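Saturday, arvo. Wodby bench, kitchen end

Started late, kettle bench was full of Plirau's stuff and had to shift it all first. Lights on, zeroed the arm, went again from run 1 with the new grip settings.

Question is still the one from November: can it tidy a tray next to a sink without somebody hovering. Short answer no, not yet. Longer answer below.

121 tries logged since we moved to this bench. Hard stuff is fine now. Block, cylinder, no dramas. Cylinder rolls if it gets nudged first so come in from above, slow. Buttons OK to press, colour order right most times, but it still leans on the edge of the cap sometimes and the whole thing skates. Want a bit of rubber underneath. Someone grab a roll from Echeverría if you're passing.

Cloth is the problem. Always the cloth. 23 attempts this morning, 7 clean pick-ups, the rest either pinched air or draged it half a hand and let go. Fold it flat and it does better, but who leaves a dishcloth folded flat. Scrunched is the real job so scrunched is what we test. 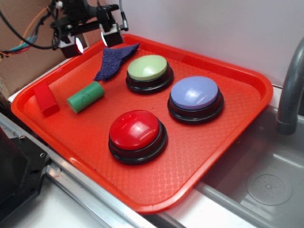 Tried dropping the approach angle a touch, no diference I'd swear to. Might be the lights — glare off the button caps is messing with the depth, and dark fabric gives it nothing to go on. Will try a paler cloth Monday arvo and see if the numbers move. If they do it's a seeing problem and we can stop fiddling with the fingers.

Wiping down: not even started. Flaltitz reckon theirs does benchtops, would like to see it do ours after toast.

To do
— rubber for buttons
— pale cloth, same size
— rerun the 23 with lights dimmed
— crumbs. tray needs a wipe, by hand, obviously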